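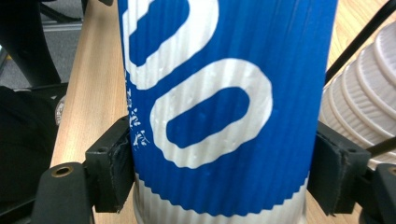 Jernon Ripple Cup, Blue

Single-use paper cup for hot drinks, supplied by Anda. The outer sleeve is corrugated paper with vertical ribs over its full height. The air gap behind the ribs slows heat transfer to the hand, so no separate sleeve is needed.

Print: cobalt blue ground with large white characters on the front and a narrow column of small white script at the side. The blue ends in a scalloped edge over a white band at the base. Ink is laid directly on the corrugation – solid white areas follow the ribs and have a slightly uneven outline. Small flecks in the white print are within tolerance and are not accepted as grounds for return.

Packing: 37 cups per sleeve pack, 6 packs per carton
Lids: sold separately, order Inga flat or Inga dome
Storage: dry, upright, in the closed carton
Not for microwave or oven use

Plain white stock is listed under Festudent – same body, same lids. Mixed cartons are not available. Orders placed before noon ship the same day.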